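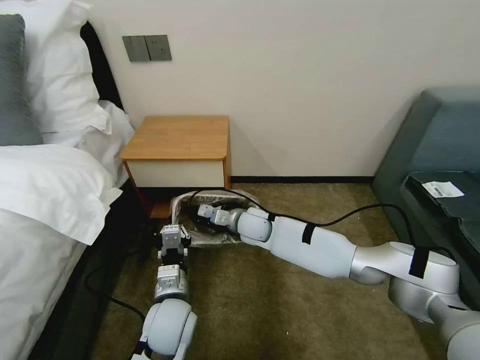 The Wallen bedside table is the smallest thing we make and the one we get the most letters about, which still surprises us a little after all these years of building wardrobes and bed frames that take three people to carry up a flight of stairs. It began as a favour for a customer with a narrow bedroom and a very wide bed, who wanted somewhere to put a lamp and a book without having to turn sideways to get past it. We drew a plain, compact cube with one drawer, and we've hardly touched the drawing since. Set against a plain off-white wall, with the bed on one side, carpet in front and the dark teal sofa a little further along, the warm honey colour of the top does most of the talking, and the white drawer front keeps it from looking heavy in a small room. The corners of the top are rounded, and your hip will thank you for that at three in the morning.

Wallen Bedside Table, one drawer
Honey top with white drawer front
Made to order in our Prindier workshop

About the table

We've always thought a bedside table ought to be a quiet sort of neighbour. It should be there when you reach for your glasses, it should hold the things you'd rather not look at during the day, and the rest of the time it should mind its own business. The Wallen has wood-grain sides that come forward to frame the drawer, so that when the drawer is shut you see a neat white panel with a warm border around it. Some customers buy a pair, one for each side of the bed, and just as many buy a single one and tuck it in close on whichever side has the room.

The design is the work of Přemysl Krajčí, who came to us as a cabinetmaker and has never quite got used to being called a designer. He still makes up the first table of every new batch himself, and he still brings it out to the showroom and sets it on the floor and walks around it a few times before he lets anyone start on the rest. If he goes back into the workshop without a word, we know it's fine.

Colour and finish

The top is finished in our Vávra honey oil, rubbed in by hand and left to cure before a second coat goes on. It brings out the warmth in the timber and will deepen slightly over the first year or two, especially if the table is near a window. We rather like that, but if you're buying a second table to match one you already own, do tell us when you bought the first. We can't promise a perfect match on day one, though they do tend to catch up with one another.

The drawer front is painted white in a soft satin. It wipes clean with a damp cloth, and small knocks can be touched up from the little pot of paint we tuck into the drawer before it's packed. (Please check the drawer before you throw out the packaging! We post out a good many replacement pots every year.)

We're often asked whether we'll do the drawer front in other colours. For now it's white only. We did try a grey and a rather bold green, and both of them are still in the staff kitchen, holding up the kettle and the toaster respectively.

The drawer

There's one drawer, the full width of the space between the sides. It runs on Prukitz runners, which close softly and will carry far more weight than most people keep beside the bed. You can lift the drawer right out by drawing it forward as far as it goes and raising the front, and this is handy for cleaning or for finding the earring that has gone over the back.

If the drawer ever starts to feel stiff, have a look along the runners for lint or a stray bit of tissue before you do anything else. A quick go with the vacuum's narrow nozzle will usually sort it out. Please don't use cooking oil on them. We've seen the results and they aren't pretty.

Placing it in your room

The table is happiest close to the wall, and if you have baseboards you'll want to allow for their thickness when you measure. Deep ones will hold it forward a touch, and it's a good spot to lose a charging cable down, so feed your cables through before you push the table home.

On carpet, let it settle for a week or so before deciding whether it's level. New carpet especially has a good deal of spring in it. If there's still a wobble after that, we have thin felt pads we'll gladly put in the mail at no charge. On hard floors, use the felt pads from the start, as they'll save your boards and stop the table creeping when you lean on it.

One more thought about height, since it's the question we answer most often on the phone. Measure from the floor to the top of your mattress with the bedding on, and write the number down before you call. A table a little lower than the mattress is comfortable for most people, and one that's higher than your pillow tends to get its glass of water knocked over. If the standard Wallen doesn't suit your bed we can make it to your own height for an extra $25, and it doesn't add to the wait.

Ordering and delivery

Each table is made once your order comes in, and we'll send you a note when it goes onto the bench and another when it's ready to leave. We ask for a deposit of $60 with the order and the balance before delivery. Orders for a pair travel together, and if you'd like them held back until you've moved house or finished painting, just say so and we'll find them a corner.

The table arrives in one piece, with nothing for you to assemble. It comes wrapped in a blanket if our own driver is bringing it, or boxed if it's going by courier. We take our blankets back, please, and we'll take the box back as well if you're on one of our routes and would like it out of the hallway.

Day-to-day care

Dust with a soft dry cloth and wipe up spills when they happen. Use a coaster under anything hot or anything that sweats, particularly in summer. Once a year, or whenever the top begins to look thirsty, rub in a teaspoon of the Vávra oil with an old cotton T-shirt, leave it a quarter of an hour and buff off what hasn't soaked in. Lay the cloth out flat outdoors to dry afterwards and never leave it bunched up, as oily cloths can heat up by themselves.

Rings and light scratches can be eased out with fine sandpaper, working along the grain, followed by a fresh coat of oil. If you're nervous about it, practise on the underside of the top first, or bring the table in and we'll do it while you have a coffee.

Also in the Wallen range

Wallen blanket box
Wallen low bookcase
Wallen bed frame, double and queen
Wallen wall shelf

Finish samples of the honey top and the white drawer front are free to borrow from the showroom, and we'll mail a set anywhere in the country if you can't get in to see us.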